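Regula Rainer on stocking first aid for a small town

Regula Rainer has run the first aid supply program in Gendmont for 11 years. The town has 2,705 residents, one clinic that closes at 6 in the evening, and a hospital that is a long drive away when the pass road is bad.
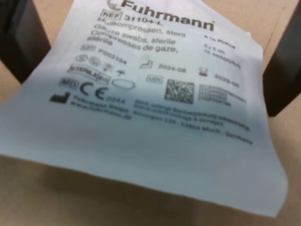
Rainer started out as a school nurse and took on the town cabinets when the previous coordinator moved away. There was no handover. She got a ring of keys and a list of addresses, several of them wrong. "I spent my first April driving from building to building and opening boxes," she said. "Most of them had triangular bandages and a pair of scissors that wouldn't cut. What people need is plain gauze swabs in a sterile package, white paper, print on the front, the kind you can find without reading glasses. Half the cabinets had none."

The cabinets hang in the school, the fire hall, the swimming pool, the two churches and a number of shops. Rainer visits each one twice a year. She checks dates, replaces what has been used and writes down what went missing. Adhesive bandages disappear fastest. Tweezers are next.

"I don't mind people taking a bandage home," she said. "I mind when they take the last one and don't call me."

The money comes from the town, which gives the program 315 a month. Rainer buys in bulk from Gisler, a pharmacy wholesaler in the valley, and stores the boxes in a dry room under the library. She used to keep them in her garage, but one winter the damp got into a carton of dressings and she had to throw all of it out.

"If the wrapper has been wet, it goes," she said. "If it's torn, it goes. I've had people argue with me about that. They say the gauze inside looks fine. I tell them it can go in the training box, and that's as far as it gets."

The training box is used at the Friday evening course, which Rainer teaches with Man-lok Fu, a paramedic who lives two streets from the library. The course covers bleeding, burns, choking and what to say on the phone to the dispatcher. Fu handles the last part.

"People want to tell the whole story," Fu said. "I need the address first. Then I need to know if the person is breathing. We practice that over and over, and some of them still begin with what they had for lunch."

Rainer spends a good part of the first evening on opening packages. She has students do it standing up, with gloves on, while someone talks to them. Many tear straight across the middle and drop the contents on the floor. She teaches them to find the two edges at the seal and peel them apart slowly.

"It sounds like a small thing," she said. "But I've watched a grown man go through four packages to get one clean swab."

Not all of her ideas have gone over well. Two years ago she asked the shops to move their cabinets out of the back rooms and put them near the front door. Several owners refused. Inês Barros, who runs the hardware store on the main street, was one of them.

"I had no wall left," Barros said. "Regula came in with a tape measure and found one behind the paint chips. I lost a shelf." The cabinet is still there. Barros has used it herself, after a slip with a box cutter.

Rainer would like to add two cabinets this year, one at the trailhead parking lot and one at the new sports field. The trailhead is the harder of the two. Anything left outdoors freezes in winter and bakes in August – tape loses its stick, and plastic bottles split. She is looking at an insulated box but has not decided.

She also wants to find someone to take over. She is 64 and says her knees are tired of library stairs. Fu has offered to keep the course going, though he works shifts and can't do the rounds.

"I have the list typed up now, with the right addresses," Rainer said. "Whoever comes next gets that and the keys."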